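Trarnurville's longest-serving army cook hangs up the apron

When Warrant Officer Annunziata Tedesco enlisted at 19, the recruiting sergeant asked if she had thought about signals. She told him she wanted to cook.

"He wrote it down like I'd asked to be posted to the moon," she said. "Then he told me the army was short of cooks and I could leave in a fortnight."

She retires from the catering corps in February after a career that took her through three overseas deployments, two flood responses and a long final posting at the barracks in Trarnurville, where she has run the mess for 16 years. A farewell parade and lunch will be held in the drill hall, and for once she will not be cooking it.

Tedesco grew up on a citrus block outside town. Her father fed the pickers at a trestle in the packing shed, and she was peeling potatoes for them before she started school. The step to an army kitchen was smaller than people think, she said.

"It's the same job. You've got hungry people, they've been up since before light, and they want it hot and they want it now."

Her first posting was to a field kitchen at Stekau, a training area she remembers mainly for the wind. The burners were older than she was and the tent had to be re-pegged most nights. Her section fed 389 soldiers three times a day, with breakfast starting at 4.30 am.

Her supervisor there was Fulvio Orlandini, then a sergeant, who later became a close friend and is coming up from the coast for the parade.

"She argued with me about porridge on her second morning," Orlandini said by phone. "She said it was too thin. I told her it was army porridge. The next day she got up before me and made it herself, and it was better, so that was the end of that. She did the porridge."

The largest job of her career came during the second flood response, when her team was sent to the showground at Cenedus to cook for troops, emergency crews and evacuated families. They had planned for around 3,000 meals in the first week and passed that by the fourth day. The cold room failed twice. A local butcher opened his own cool room to them and wouldn't take any money for it.
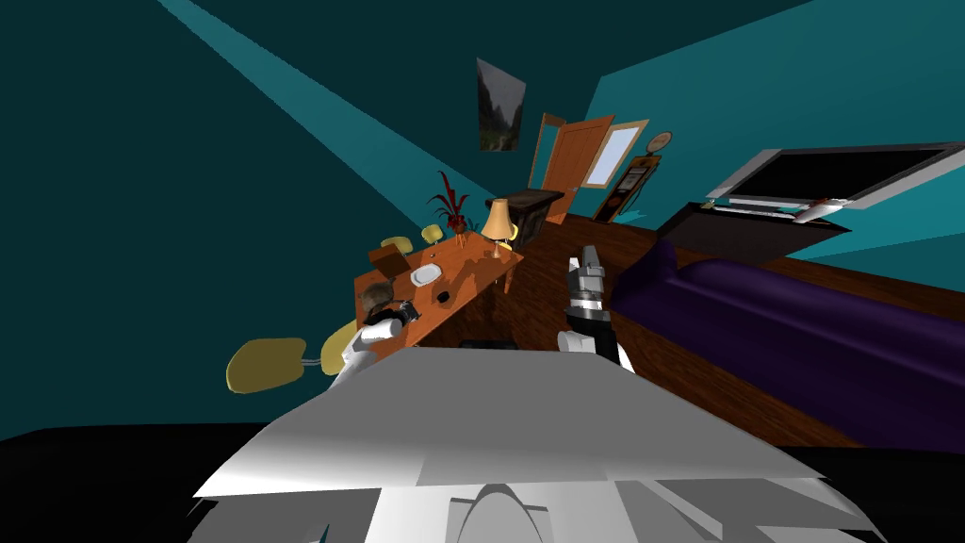
What did she find hardest about the work at Cenedus? The hours, she said, and keeping 11 tired cooks civil to each other in a kitchen built for four.

She does not talk much about the overseas deployments. She said the cooking was straightforward and the rest of it was not, and that she wrote to the families of two soldiers she used to serve breakfast to. She still hears from one of the mothers at Christmas.

"You know people by what they eat," she said. "You know who has the eggs hard and who won't touch fish. I think that's why it hits you."

At Trarnurville she has trained several dozen junior cooks. Her rules are written on a sheet of cardboard above the sinks – sharpen your own knives, taste everything, no shouting during service. She admits to breaking the last one.

She also kept a notebook of recipes scaled for large numbers, started at Stekau and added to ever since. It will stay with the mess. The lamb stew has been altered so often in different pens that only she can read it, and she spent part of last month copying it out.

Her dog, Caruso, a kelpie cross who has slept on the mess verandah since he was a pup, will go home with her.

"He'll be the one who struggles," she said. "He's used to the bacon."

She has bought a small place on the road towards her father's old block, with 1,376 square metres of ground and a few neglected lemon trees. She plans to put in vegetables once the soil has been dug over. She has also been asked to help with cooking classes for veterans at the RSL hall, and said she'd start after the winter.

For the first month, though, she intends to sleep until seven and eat what her sister puts in front of her.

The parade begins at 10 am, with lunch afterwards. Former members of the mess staff are welcome and should give their names at the front gate.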